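Getting White Rings and Haze Off a Dark Glossy Table

Posted 13 May 2020

I've had so many people ask me how I deal with water rings on shiny dark furniture that I figured I'd finally write the whole thing down. I am not a furniture restorer! I just love old dark tables and I live in a house where coasters get ignored.

First thing, figure out what kind of mark you have. A white or cloudy ring is moisture sitting up in the finish, and that's the kind you can fix at home. A black ring has gone down into the wood itself, and that's a sanding job (or a pretty tray, which is what I'd do).

Second thing, find out what the finish is. Pick a hidden spot, like the inside of a leg, and touch it with a cotton swab dipped in rubbing alcohol. If it gets sticky, you probably have shellac, so keep alcohol far away from it from now on. If nothing happens, try a tiny dab of lacquer thinner on another hidden spot. Softens? Lacquer. Still nothing? Most likely polyurethane or something like it, and the rings on those usually wipe off pretty easily.

What I use:

A hair dryer
Two or three soft cotton rags (old T-shirts are great)
Mineral oil
Paste wax -- I use Orkine in the dark brown, but any dark one will do
A 400 grit sanding pad, only for bad spots
A drop of dish soap and a bowl of warm water

Step 1. Clear the top and wash it. A barely damp rag with the soapy water, then a clean damp rag, then a dry one. You'd be amazed how much "damage" is just old spray polish. Let it sit an hour or so before you do anything else.

Step 2. Warm it up. Set the hair dryer on low and keep it moving, a hand's width above the ring. Stop every minute and feel the wood. It should be warm like a coffee mug, never hot. I had one ring on my Pernel side table back in April that took 18 minutes, and I nearly gave up at ten.

Step 3. Oil it. Rub a little mineral oil over the spot, going with the grain, and leave it overnight. Wipe it all off in the morning, and I mean all of it, or your wax will smear.

Step 4. If there's still a ghost of a ring, put a drop of oil on the 400 grit pad and go over it with almost no pressure, about five strokes. Look, then decide if you need five more. Dark gloss shows every scratch so please go slow here! You will lose a bit of shine, but the wax brings a lot of it back.

Step 5. Wax. Thin coat, wait till it hazes over, buff like crazy. Then do it again the next day. If there's any metal trim or little ornaments, go around them with a cotton swab, because wax dries white in the crevices and it's a pain to pick out.

For checking your work, get down low and look across the top toward a window. Haze that you can't see from above jumps right out from there.

Dark tops with gold trim are my favorites to work on.
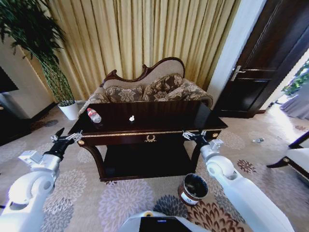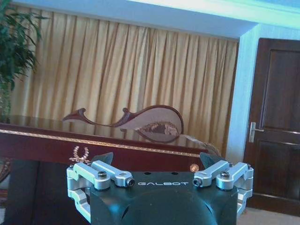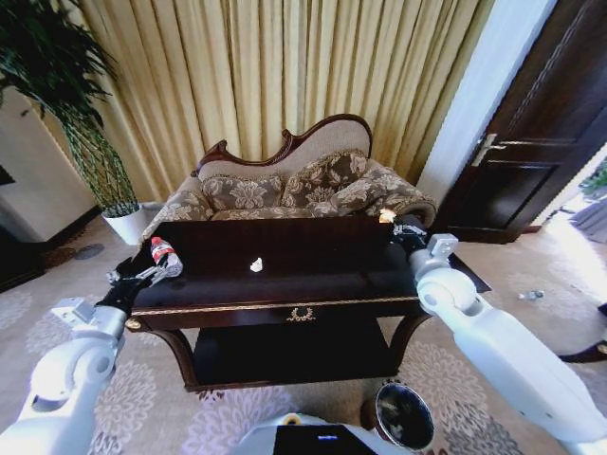
Comments

Emness: I tried the hair dryer on my grandmother's sideboard and the ring faded but the whole area looks kind of dull now. Do I need to strip it, or would a second coat of wax be enough? Mine is shellac, I did the swab test. Also does the oil go rancid if some gets left in the corners?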